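Public Law II: Courts and Elected Bodies
Handout 3: Pending cases and the power to act
Instructor: Marlene Stüber
Revised 08/12/2019

Read before class: the Jandenska file, sections 2 and 3. The statute extract is in the course folder.

1. The problem

A court has a case before it. The case moves slowly. An elected body with some power over the same subject announces that it could settle the matter faster and asks the court either to rule or to step aside. The request usually comes in a speech or an interview. It has no standing as a filing, and the court has no duty to answer it.

Three questions should be kept apart:

(a) Does the elected body have power over the subject at all?
(b) If so, does a pending case suspend that power?
(c) If it acts anyway, what happens to the act once the court rules?

Most press coverage treats these as one question. Exam papers often do the same and lose points for it.

2. Terms

Pending: filed and served, with no final judgment. A case on appeal is still pending.

Stay: an order that stops a named party from doing a named thing for a set time. A stay binds only the parties, unless the statute says otherwise.

Status quo order: an order that keeps land or property in its present state. It is wider than a stay on a single act and is often drafted badly. Check what date the "present state" is measured from.

Validating act: a law or ordinance that makes lawful, after the fact, something a court has found or might find unlawful.

3. The Jandenska file

The town of Jandenska owned a plot next to the old market hall. Two religious associations claimed a right to use it. The first, led by Haruto Kawaguchi, relied on a grant from the town. The second, led by Elfriede Kuhlmann, relied on long use without objection. The Kuhlmann group sued the town and the Kawaguchi group together. The trial court issued a status quo order and set no hearing date.

In September, with a council election coming, Mayor Jannik Ostermann told a meeting that public patience had run out and that the council could resolve the claim in 10 days if the court returned it. The council then passed an ordinance giving the plot to the Kawaguchi group, to take effect "on release of the matter by the court."

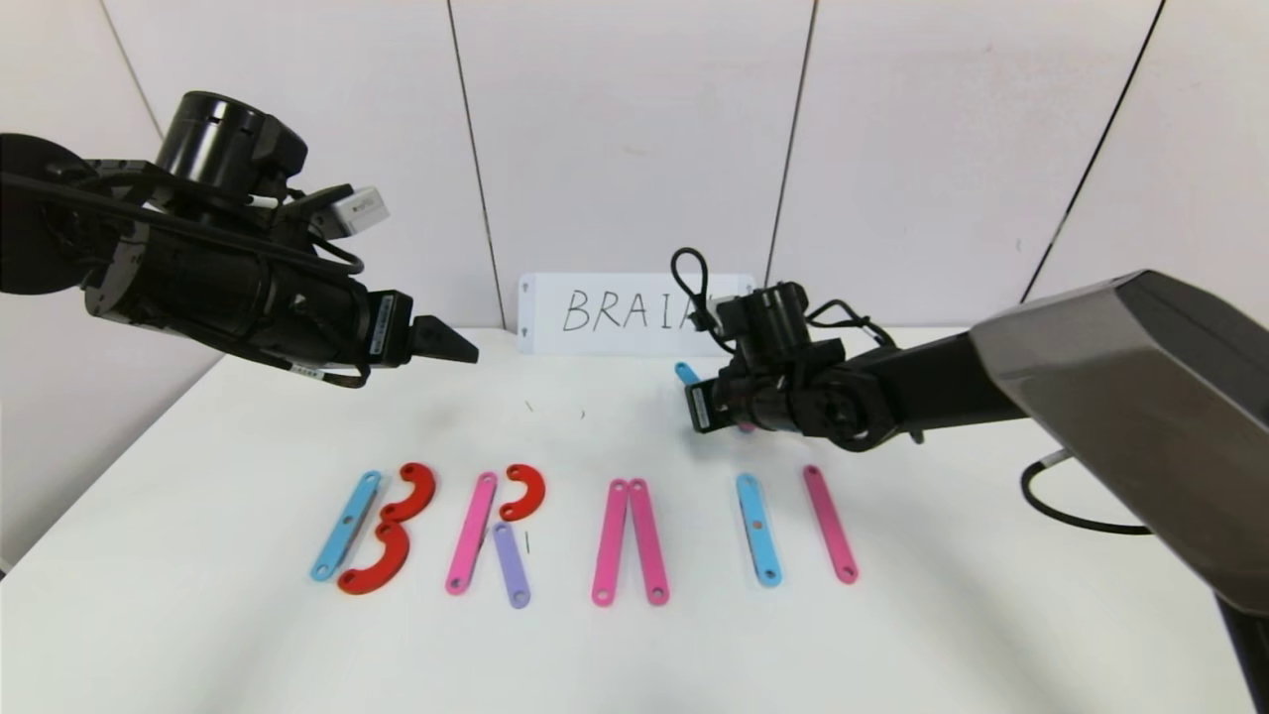
Fig. 1. Letter shapes laid out in front of a small white sign.

The Kuhlmann group asked the court to hold the council in contempt. Judge Elfriede Sauerland refused. Her reasons, in short: the order ran against the town as owner, the ordinance moved no property while the order stood, and a conditional act whose condition has not been met breaches nothing. She added that the phrase "release of the matter" had no legal meaning, as a court does not hold a case on loan from a council.

4. Points for discussion

4.1 Power over the subject. The town owned the plot, so it could normally dispose of it. Ownership did not give it power to decide whether the Kuhlmann group had gained a right through long use. That is a finding about past facts and belongs to the court. The ordinance mixed the two. Mark the sentences in the text where this happens.

4.2 Effect of the pending case. The general rule is that a pending case alone does not stop a legislature from making law. An order of the court may stop a party from acting. The town was a party - the council, strictly speaking, was an organ of that party. Sauerland did not need to decide whether this difference matters. You should.

4.3 Delay. Suppose the delay is real and serious. The normal remedy is an application to fix a date, made by a party to the higher court. Neither the town nor the Kawaguchi group made one. Compare the Ehlers note in the folder, where the application was made and granted.

4.4 Timing. The statement was made before an election. This is relevant to motive. It is not relevant to validity unless the statute makes purpose a test.

5. Written work

Draft a replacement for the ordinance that stays within the council's power and does not depend on an undefined condition. Limit: 2 pages. Attach a separate note that answers questions (a) to (c) from section 1 for your draft.

The written work counts for 70 percent of the unit grade. Cite the file by section number, and do not cite newspaper reports for what the order says.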